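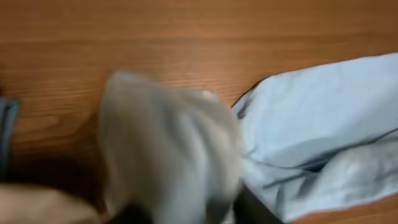

Gray cloth on a wooden table.

Speaker notes: Where does my ward end? Redrawing the lines in Utordale

Opening (take it slow, people will still be finding chairs)

Good evening, and thank you for coming out. I know it's August and I know there are nicer places to be at 7 than a room with one fan in it. I'm going to talk for a while, and then I'm going to stop and let you talk, and if I forget to do the second part, please wave at me.

Ask for a show of hands: who knows which ward they live in? Then ask who could draw it. There will be laughing. I laugh too, because I lived in Ward 2 for years before I could have told you where the eastern line runs, and I walked the dog across it every morning!

What a ward is for

Keep this short. The city council has one member from each ward, and that member is the person you call about the drain on your corner, the streetlight, the bus stop that moved. You vote for that one seat and your neighbors across the line vote for a different one. The wards are supposed to hold close to the same number of people, so that a vote in Clilumard carries the same weight as a vote downtown. People move, apartments go up, and the numbers drift. Every so often the lines have to be drawn again to catch up.

(If anyone brings up the state legislature maps here, say kindly that those are a different process with different people, and that I'll happily talk about them by the coffee afterward. I lost a good chunk of time to this at the library.)

What's on the table this time

Hold up the big map. Point to Gastura Creek first, since everybody knows the creek, and then work outward.

The draft map makes one large change and a handful of little ones. The large one is on the Clilumard side. Right now the line between Ward 2 and Ward 3 follows the creek. In the draft it leaves the creek at the footbridge, goes up Van Wijk Street as far as the old pump house, and comes back down behind the school. That moves 477 households out of Ward 2 and into Ward 3. Say the number twice. Then say plainly that a household getting moved doesn't change its school, its trash day, its property tax or its zip code. Those are the four I get asked, in that order, nearly every time.

The little changes are mostly tidying. There are a couple of corners where the old line ran through the middle of a block, so that people sharing a driveway were voting for different council members. I'm fond of those corners, to be truthful, but I can see why the clerk's office wants them fixed. 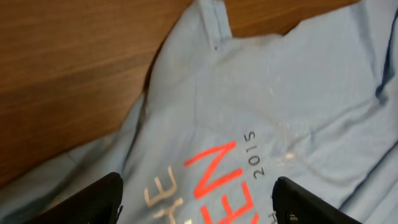
But I've voted for the same seat since I moved here, so why should I have to learn a new name, a woman asked me after the last talk, and she was pretty upset about it, and I thought she had every right to be. What I told her, and what I'd like to tell this room too, is that her question belongs in front of the council, in her words, before the vote. There may be a good answer to it. She's still entitled to hear the answer out loud from the people doing the drawing.

So pause here. Let folks get their own grumbles out. Write them on the big pad, even the ones that are about parking.

How to be heard before the map is final

There are three ways and they're all easier than they sound.

First, written comment. A postcard counts. An email counts. Put your street on it so they can find you on the map, and say what you want the line to do: stay on the creek, keep both sides of Van Wijk Street together, whatever it is. "I don't like it" gets filed with all the other ones that say "I don't like it."

Second, the hearing. You get 2 minutes at the microphone, and it goes by faster than you'd believe. Write it down, read it to someone at your kitchen table, cut the part where you thank everyone. If you and four neighbors all want to say the same thing, split it up, so that one of you talks about the school walk and another about the bus.

Third, a petition for an alternate map. This takes 50 signatures from registered voters in the affected ward. Ward 2 has 1,839 registered voters, so 50 is a couple of pleasant evenings going door to door. Signatures have to match the name on the voter roll. Please tell people that at the door. My own aunt signed with her nickname and had to be crossed off.

Pass the sign-up sheet around at this point, and the pens. Bring more pens than last time.

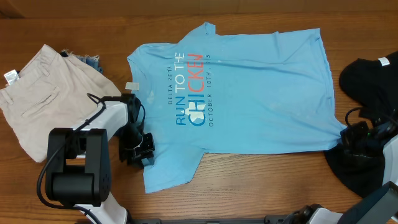 Brodie Goodwin
Chair, Utordale Neighbors for Fair Wards

Notes for the second half

Anyone filling in for me, please read this part closely, because it's where I tend to wander.

We don't have a favorite map. People will ask, and they'll ask nicely, and it's tempting to lean in and tell them what you'd do with Van Wijk Street if you had the pencil. I have opinions on Van Wijk Street you could fill a binder with. But once we pick a side, the folks on the other side stop coming, and I'd miss them.

If you get a question you can't answer, write it on the pad with the person's phone number and call them back that week. The clerk's office is good about returning calls before noon and less good after.

Likely questions: Will my polling place change? For some addresses, yes, and the county mails a card before the election. Does my current council member lose the seat? No, the term runs out the way it always would have. Can I run? If you live inside the line when you file, go right ahead, and come see me, I'll walk you over to pick up the papers.

Leave the big map up while people get their coats and bags. That's when they come up and put a finger on their own house. Stay until the last one has found it, then fold the map along the old creases, or it won't go back in the tube.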